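I was not going to buy a button. I want that on the record, seeing that I have now owned one for 12 weeks and am writing a review of it.

The thing is sold under a few names. Mine came through Brekwood, who list it as a "desk affirmation button," and I paid for it with my own money after Karlijn Cuypers would not stop talking about hers. You push the green top, a voice says yes. There are 7 versions of yes in there, according to the listing. I would say four of them are worth hearing and the others are the same man standing a little farther from the microphone.

My main doubt going in was the build. Cheap buttons of this type usually go wrong in one of two ways. Either the cap wobbles and you have to hit it dead center, or it sticks down and the sound plays until somebody pulls the batteries. Mine has done neither so far. You can catch the cap near the rim and it still goes off. It has a short travel and a dull click that I like more than the voice, to be frank. I did get one double yes in the first week and haven't been able to repeat it.
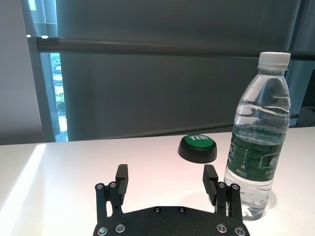
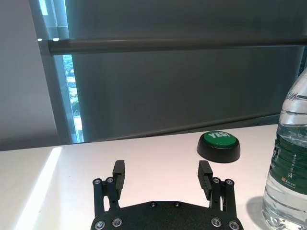
Sound is where I start to grumble. There is one volume and it is too loud for a shared room. Ebbe Granström, who sits closest, asked me to tape over the speaker, and I did, with 2 layers of packing tape. That took the edge off and also made the voice sound like it was coming from inside a coat. A plain low/high switch would have fixed this. The listing says "office friendly." It depends on your office.

It also slides. Give it a proper slap on a smooth table and it will wander a few inches, and if you have a drink standing next to it you learn to put the drink somewhere else. Stick-on rubber feet helped a lot. They should come in the box.

The lettering has held up better than I figured it would. I expected the white to rub off by the second month, and I have been pushing it with hands that were not always clean. No wear yet that I can find. The green can be picked out from across the room, and the word is big enough that visitors read it and then reach for it. Every time. If you have small kids coming over, put it in a drawer.

Batteries are not included and the cover is held by a tiny screw that wants a tiny screwdriver. I lost the screw once already.

Is it worth the money? I paid 12 dollars, which is more than a joke should cost and less than most things I regret. Busaveck sells a similar one where you can record your own sound, and if I were doing this over I would look at that first. Gerd Pfeiffer has it and says the recordings come out scratchy, so maybe there is no good one.

I'm giving it three stars out of five. One of those is for the click. It would lose a star if I had to listen to it without the tape, and I will update this if the cap ever starts to stick.

Questions or corrections: use the contact form | © 2024 Cleltport Reviews | Back to top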